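October, bench 2, time sync on the feeder gateways

Carried on with the Plurkham substation problem. Two gateways on the same bay report breaker events in the wrong order when we read them back at the control end. The breaker trips, then the protection pickup that caused it turns up with a later stamp. Site has been living with it since the Taso units went in, but the fault review last month made it awkward.

Set up both gateways on the bench with the Bretolon clock feeding them over the process network, same switch settings as site as far as we have them. The site config file we were sent is old (it still lists the Kramer relay on port 4, and that was moved), so I edited it by hand and saved it as a separate copy. Don't load that one at site.

09:20. Both units locked to the clock. Left them alone for 60 minutes before taking anything down.

10:30. Ran the pulse test. One contact wired to a digital input on each gateway, closed together from the same relay. 1000 closures, stamps pulled from each event log and compared. Unit A is where it should be. Unit B is late by 370 microseconds on nearly every closure. It doesn't drift, it just sits there.
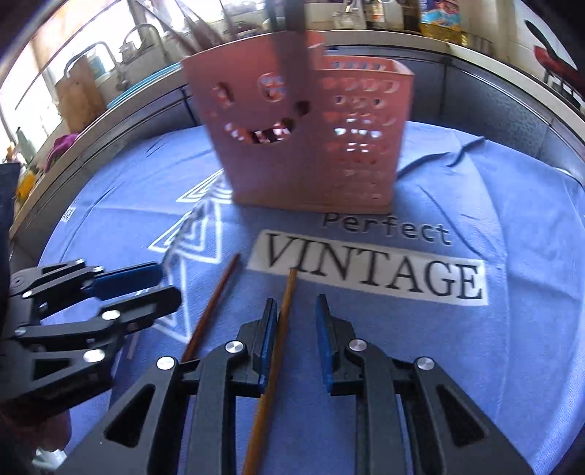
Is the fixed offset on unit B enough to explain the wrong order at Plurkham?

Only part of it. The site logs show gaps of a few milliseconds, far more than we see on the bench, so something else is adding to it.

First suspect is the input debounce filter. Unit A has it set to stamp at the first edge, unit B stamps once the filter has timed out. Both are allowed by the menu and the default changed between firmware builds. Unit B is on build 2382. Unit A is older and I have not matched them yet, on purpose, so we keep one of each to compare.

Second suspect is the delay setting for the long fibre run to the relay room. On the bench we have a short patch lead and the setting is zero. At site it may have been typed in twice, once in the clock and once in the gateway. Have asked for screenshots of both pages.

14:15. Changed unit B to first edge and repeated the pulse test. The fixed offset is gone. Put it back to the site setting afterwards.

To do:
Get the real site config, with the Kramer port as it is now.
Repeat with the filter at the longest setting.
Pull the clock log for the Sunday outage and see if unit B lost lock.
Label the spare SFPs, two in the drawer are the wrong wavelength.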